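## 4. Teaching a Task by Hand

Use this section once the arm has passed the joint check in Section 3. You will move the arm through a task yourself, and the controller will store the joint positions as a recording. For teaching with the Clokon remote, go to Section 5.

**CAUTION:** The arm drops when hand-guide mode turns the servos off. Hold it below the gripper before you change modes.

### 4.1 Before you start

1. Tape the work sheet to the table. Line up its center line with the middle of the base.
2. Place the box to the left of the base, flaps folded outward.
3. Check that no cable lies across the path the arm will take. Leave enough slack for a full turn of the base.
4. Turn on servo power, then start the Yammine recorder on the computer.

### 4.2 Record a demonstration

1. Select **New Task** and type a name. Names may have up to 40 characters.
2. Hold the arm and select **Hand Guide**.
3. Move the arm to the start pose and press **Mark Start**.
4. Guide the arm through the task at a slow, even pace. Push on the housings — never on the gripper finger or the wires.
5. To close or open the gripper, tap the space bar. Wait for the beep before moving on.
6. Return to the start pose and press **Mark End**.
7. Repeat steps 3 to 6 until you have at least five good recordings. Shift the part to a different dot on the sheet each time.

**Note:** One recording can hold up to 1,126 positions. If the recorder stops early, delete the recording and do the task again with fewer pauses.

### 4.3 Play it back

1. Let go of the arm and move your hands off the sheet.
2. Set speed to **Low** and select **Play**.
3. Watch one full cycle with a finger on the stop key.
4. If the arm misses the part, delete the weakest recording and replace it. Do not edit single positions by hand.

**CAUTION:** Do not reach into the box during playback. The arm does not sense contact.

Error 243 means a joint was moved past its limit during teaching. Go back to 4.2 and keep the elbow farther from the base.

Recordings are saved in the Saltport folder under the task name. Copy them to a second drive before you update the controller.

Revised April 27, 2024, by Crisóforo Esquivel, Pulville 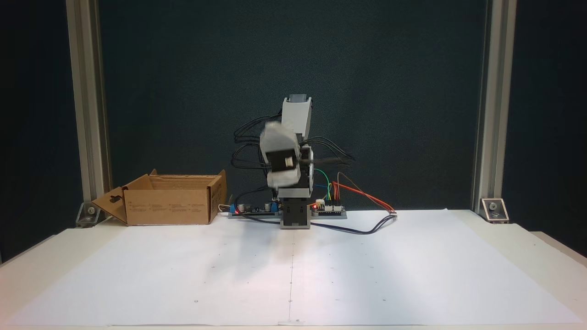

**Figure 4-1.** Arm and control boards on the work sheet, with the open box at left.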